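The Checkout Corner at Tirko Street
Photos and notes by Rosalba Sorrentino

Home | Opening Hours | Gallery | Find Us

When we took over the old Jayasinghe grocery in February, we promised everyone who stopped us on the sidewalk that there would be pictures. Well, it has taken me much longer than I said it would, and I am sorry about that, but I've finally sat down with a pot of coffee and my notebook and started putting the page together. I'm beginning with the checkout corner because it is my favorite part of the shop, and because so many of you have asked what became of the old one.

For anyone new, a quick bit of history. The Jayasinghe family ran the place for years with one long counter right across the front, so you asked for what you wanted and it was fetched for you. I loved that as a girl, but it left very little space to walk around in, and on a Saturday morning the line went out the door and past the mailbox. We wanted people to pick out their own fruit and vegetables and then bring them up to be weighed, which meant moving nearly everything.

The rest of the pictures will go up as I get to them, but I've already written the little notes that go with each part of the corner, and Jericho Villanueva says I should stop fussing and publish, so I'm publishing.

THE COUNTER
We went back and forth over the color for weeks. I wanted something pale and cheerful, and Heiðrún Kárason, who has worked more registers than I have had hot dinners, wanted it dark. She won, and I'm glad she did! Fruit looks so handsome against it. It does show every speck of flour, so there is always a cloth tucked away underneath.

THE SCANNER
It stands up on its own little base toward the back, so you hold the packet in front of it and keep both hands free for the next thing. Our old one was the kind you had to pick up and point, and it spent half its life dangling off the counter by its cord. Jars, tins, tea, crackers, anything with a barcode goes past this one.

THE TRAY
Plain tan plastic, nice and shallow, with a bit of a rim. Small things go in it while you're getting your bag open: limes, loose garlic, a handful of chilies. Sidra Tarar found us a stack of them for 80 cents apiece when the Flunduvow bakery was clearing out its back room, and I only wish we had bought more.

THE SCALE
I had my heart set on an old-fashioned one with a brass pan, and I still look at them in shop windows. But a white electronic one with a good flat top is so much easier to wipe down at the end of the day, and you can set a single apple on it without feeling silly. 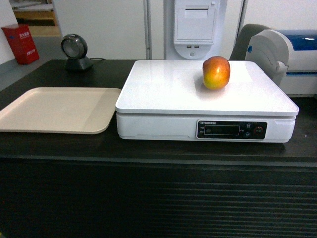

And please don't feel silly, by the way. We have several regulars who come in for one piece of fruit on their lunch break, and they are every bit as welcome as the people filling a box for the week. Buy one carrot if you only need one carrot. My grandmother shopped that way all her life and never threw a thing out.

THE APPLES
The red and yellow ones are what everybody wants just now, and they are lovely eaten out of hand. Eyvindur Hjaltadóttir bakes with them too, cored and stuffed with raisins and a spoonful of brown sugar, 60 minutes in a slow oven with a splash of water in the dish. Keep them away from your bananas at home or they'll all go soft together.

THE BAGS
Paper, in 2 sizes, hanging on a hook by the end of the counter. Bring your own if you can. Sidra sews cotton ones out of old pillowcases and there are usually a few for sale by the door.

Next up will be the shelves along the back wall, once I've found the notes I made while we were painting them.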